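Chapter 4
Paper Has a Grain, and It Will Win

You have folded your first card. It looked fine in your hand and terrible on the shelf, where it slowly opened like a clam. Your crease is fuzzy, the corners disagree, and there is a small white crack running down the spine. You may be tempted to blame the scissors. Everyone does. The scissors are usually innocent.

The trouble is grain. Most paper made by machine has fibers that mainly run one way, and a sheet folds gladly along them and grudgingly across them. Fold across the grain on heavy cardstock and you get the crack. Fold along it and you get a clean edge and an unearned feeling of skill.

Finding the grain

Bend the sheet gently in half without creasing it, first one way and then the other. One direction will push back harder. The softer bend runs with the grain. Put a light pencil arrow in the corner before you forget, which you will, usually during the walk from the table to the cutter.

Ekua Korletey, whose workshop notes from Stadach supply several exercises in this chapter, made her beginners bend 100 sheets before she let them near a bone folder. We ask for 30. We are softer people, and paper costs more now.

Scoring

A score is a shallow groove that tells the paper where to give up. Use a bone folder or an empty ballpoint pen, and a metal ruler that does not slide. Press lightly and go over the line twice - a single heroic pass tends to cut the surface. Fold so that the groove ends up on the outside of the card. This feels wrong to almost everyone. Do it anyway and compare.

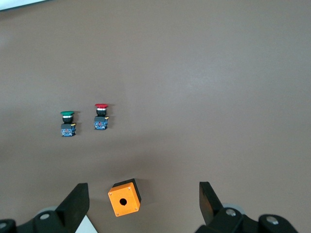 Printed and coated stocks crack sooner than plain ones, so score those even when you are folding with the grain. If the color still breaks at the spine, try a second groove right beside the first, which gives a thick sheet room to turn.

Before you start Exercise 4.1, cut six strips from the same sheet, three in each direction, and label them on the back. Score and fold one pair, fold the second pair with no score, and keep the third pair flat for Chapter 5, when we add glue and everything curls.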